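# Kekine Hand-Held Gripper, Two-Finger

If you've spent any time teaching a robot arm to do household chores, you already know how much of the job comes down to the fingers. The Kekine is our hand-held gripper for people who want to try a task with their own hand on the tool first, and then move the same fingers over to an arm. It's light and simple, and we've grown very fond of it here at Humunier!

Shu-fen Yuen and Tin-yau Tse ran it against 4 other finger sets in our Gresik workshop, mostly on cloth, because cloth is what our customers write to us about. They folded napkins, dragged dish towels across tables and pinched up the corners of pillowcases, 200 grasps for each set, and then they swapped places and did the whole thing over again (Tin-yau squeezes a good deal harder, as we found out).

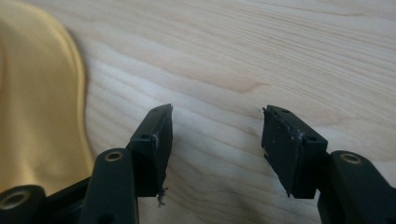
*Kekine fingers open over a wooden tabletop, yellow cloth to the left. The inner faces of the pads show wear, and a few gray threads hang from the left one.*

The pads are the part you'll replace. Soft facings grip fabric beautifully and they also wear, so please plan on it. We suggest looking them over every 1,000 grasps, or sooner if you work with anything rough like canvas or toweling. Trim stray threads with small scissors – pulling tends to lift the facing along with them. A fresh pair goes on with the screwdriver in the box, and you can keep your old arms for as long as you like.

How did it compare? On thin cotton the Kekine was the set both testers reached for again. The Tai fingers, which are narrower, did better at getting under a hem lying flat, and if that's most of your work we'd gladly sell you those instead. For thick towels there wasn't much between them, though Shu-fen liked the wider feel of the Kekine and said so several times.

**In the box**

- Hand-held gripper with both fingers fitted
- One spare pair of pads
- Screwdriver and 4 spare screws
- Printed setup card

**Good to know**

- Spare pads are sold in pairs
- Camera not included
- Orders ship from Gresik within 17 days

The arm adapter is a separate item and we expect it back in stock in September. If you aren't sure which adapter you need, write to Siu-ming Kao at the order desk with the make of your arm and a photo of the wrist plate, and he'll look it up for you.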